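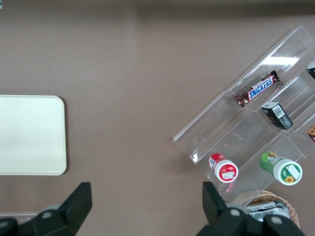 Wrist camera view of the shelf station: acrylic organizer, cream tray and basket, with the gripper open.

Projects > Drisameo > Progress reports > Second period

Print this page | E-mail this page

Drisameo: teaching shelf tasks by demonstration
Progress report to the Velteck small grants office, period ending in November

1. Summary

In this period we moved from single-object trials to the full table. The operator now guides the arm by remote control through a whole task, from the first reach to the release, and the recording is kept as one episode. We completed 82 episodes which passed our check. The plan was to reach this number one month earlier. The delay is explained in section 3.

2. Work done

The table was arranged as we described in the proposal. Goods are placed in a clear organizer with steps and dividers, and the operator must bring the requested item to the basket or to the tray. We selected goods of different shape on purpose. A Snickers bar on an inclined shelf asks for a different approach than a small bottle lying in its slot, and the operators needed to learn both before the recordings became regular.

Each operator at the Plidlow site received a training of 10 practice episodes, which we do not count in the total. After this training, the average duration of one episode was 35 seconds. We consider this acceptable for the bottles. For the flat packages it is still slow, because the operator often corrects the angle of the fingers two times before closing.

We also prepared the second group of tasks, where an appliance stands on the same table. For now the operators practice only the movement of approach and return on this side. The complete tasks with the trays are planned for the next period.
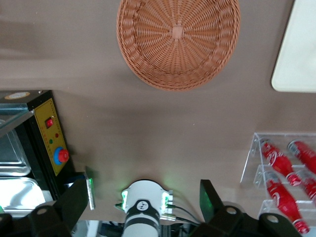
The appliance side of the table, with the basket and the bottle rack, from the wrist camera.

3. Difficulties

The main difficulty is the transparent material. The edges of the acrylic are thin in the camera image and the light makes strong reflections on the panels. Operators who work only from the wrist view sometimes touched a divider with one finger. We rejected 32 episodes for this reason. We asked Carré for a softer lamp and we will repeat the most affected tasks when it is installed.

The second difficulty is the habit of each operator. Two persons can do the same task correctly but in a very different way, and the trained policy then hesitates between them. We wrote a short instruction sheet which fixes the side of approach and the height before descending. The first results with this sheet are encouraging, but we prefer to wait for more episodes before we report a success rate.

4. Next period

We will record the appliance tasks, repeat the rejected episodes, and train the policy again with the complete set. We do not request a change of the budget. We ask only for permission to move the unused travel amount to operator hours, as it was discussed at the last call.

Related items
Drisameo: first progress report
Instruction sheet for operators, version 2
Plidlow site: safety rules for remote control
How to apply for a Velteck small grant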